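Storing potatoes and peppers in an open wicker basket?

Wukitow
My sister swears everything keeps fine in a wicker basket on the table. I have my doubts. Carrots with the tops on wilt on me in 2 days. 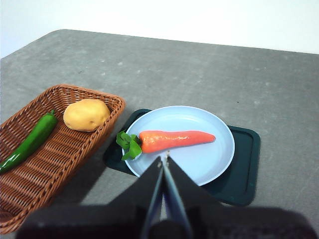 Pepper and potato in the basket, carrot on the blue plate

Gebreyes
Potato yes, but somewhere dark. The pepper belongs in the fridge. Cut the carrot greens off, they pull water out of the root. I don't buy the "baskets breathe" talk - so does a bowl.

Jikard
Mine last around 13 days in a basket, never had a problem. Depends on your kitchen I guess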